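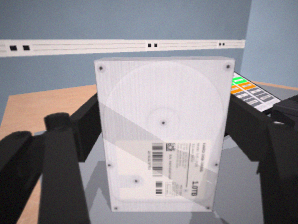 GROLLULBY, January

The back room of the Grollulby town library smells of cardboard and floor wax. Five long tables run down the middle, and by ten in the morning most of them are covered with things people have brought from home: shoeboxes of prints, a laptop with a cracked hinge, a plastic bag of old hard drives with masking tape labels that say "pics" or "Dad" or nothing.

Grollulby has 1,590 residents and no museum. For most of its history the record of the place was kept in albums and in the files of the weekly newspaper, which closed when its press did. What came after went onto computers. A lot of it is still there, on machines that have sat in closets since their owners bought something newer.

The library began asking for it four years ago. The first notice was a sheet of paper taped to the front door, and it asked residents to bring in any photographs of the town taken before the mill shut down. People brought prints. Then they started to bring drives.

A print can be looked at on the spot. A drive has to be connected, and the older ones need a cable that went out of production a long time ago. The library keeps a drawer of adapters for this, most of them bought used. A standard desktop drive takes its own power supply, so the staff set those up on a separate table near the wall outlet, where no one will trip on the cord.

The first rule is to make a full copy before opening anything. Staff plug the drive in through a device that blocks changes to it, copy everything onto library storage, and put the original back in its bag. Only the copy gets browsed. If a drive clicks or will not spin up, it stops there. The owner is given the name of a recovery shop in Benberg, two hours south, and told that the bill can be high. Many decide against it and take the drive home again.

What turns up is mostly ordinary. There are tax forms and school reports, which go back to the family without being kept. There are thousands of pictures of dogs. But there are also street views of the Harms Road bridge before it was replaced, a complete set of minutes from the grange, and a scanned map of the orchards that used to run east of town, with the name of each grower typed in.

One drive came from a house sale in Plandetti, the next town over. It held nearly every issue of a church newsletter that the church itself had lost. The buyers of the house had been about to throw it out with a box of paint cans.

Deciding what to keep takes longer than the copying. The library asks each owner to sign a form with a box for what may be shown to the public and a box for what may be kept but not shown. Photos of children who are now adults are set aside until someone can reach them. Medical papers are never kept. When two members of a family disagree, the library waits.

Storage is the steady expense. The collection is held in two places, one copy in the library basement and one in the county building in Benberg. Both are checked twice a year to see that the files still open. Drives get replaced on a schedule, whether or not they have given trouble. The money comes out of the same budget line as the snow removal, and in a bad winter the new drives wait until spring.

The public can look through the finished part of the collection at a desk by the periodicals. It is searchable by street, by family name and by decade, though the decades are often a guess. Old computers were bad at keeping dates, and a batch of photos from one Fourth of July parade is stamped with a year before anyone in the family owned a camera.

Drop-off hours are ten to noon. Owners are asked to bring the power cord if they still have it, and to write their phone number on the bag.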